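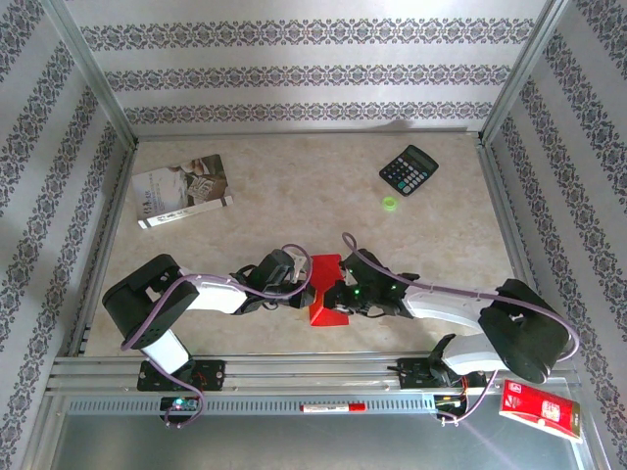
# Reller, poste à deux bras – démonstration à l'atelier Jinard

Le Reller est un poste de table à deux bras, monté en série limitée par Jinard. Nous le présentons en fonctionnement lors des démonstrations d'août 2024, sur réservation.

## Ce que comprend le poste

- deux bras à servomoteurs, liaisons blanches, fixés sur un même rail en aluminium ;
- une pince à deux doigts par bras ;
- une enceinte à trois parois et un plan de travail clair ;
- le logiciel de commande Fliltlow, avec licence pour 3 postes.

Référence catalogue : 2136. La platine de fixation est vendue avec le poste. Le rail peut être commandé seul.

## Déroulement de la visite

La séance porte sur la prise à deux mains. Les deux pinces viennent saisir un même objet rouge par des côtés opposés, au centre du plan. Les visiteurs peuvent demander une reprise du mouvement à vitesse réduite et voir en parallèle les réglages dans Fliltlow.

Le point délicat reste la matière souple.
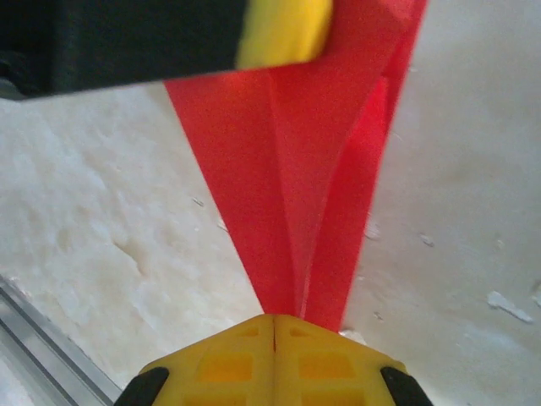
Un tissu pincé fait des plis et se resserre entre les doigts, et l'ouverture réglée pour un bloc rigide ne convient plus. Il faut reprendre l'effort de serrage et l'angle d'approche. Les doigts jaunes à alvéoles, fournis par Zaidi, se commandent à part, par paire.

## Conditions

Groupes de 4 personnes au maximum. Les sacs restent à l'entrée de l'atelier. Les photos sont autorisées, sauf sur l'écran de commande.

Vous pouvez apporter une pièce à essayer, à condition de nous en envoyer les cotes avant la visite. Les pièces coupantes sont refusées.

La participation est de 800 € par groupe, déduite de la facture en cas de commande du poste.

## Avant de commander

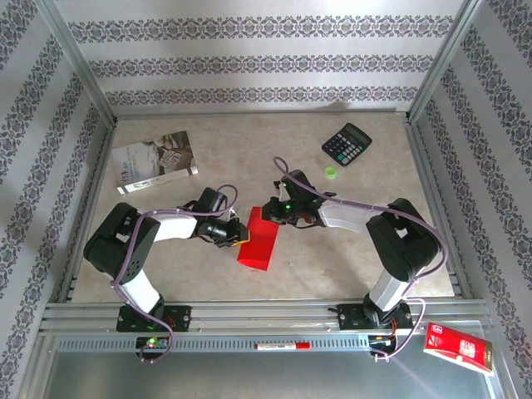

*Temps de lecture : 3 min*

Les deux bras partagent la zone centrale. Prévoyez un dégagement de chaque côté pour les épaules et laissez du mou dans les câbles, qui passent en boucle au-dessus des pinces. Le rail se pose à l'avant du plan.

Le poste est livré monté, les bras démontés du rail. Délai et frais de port sont indiqués sur le devis.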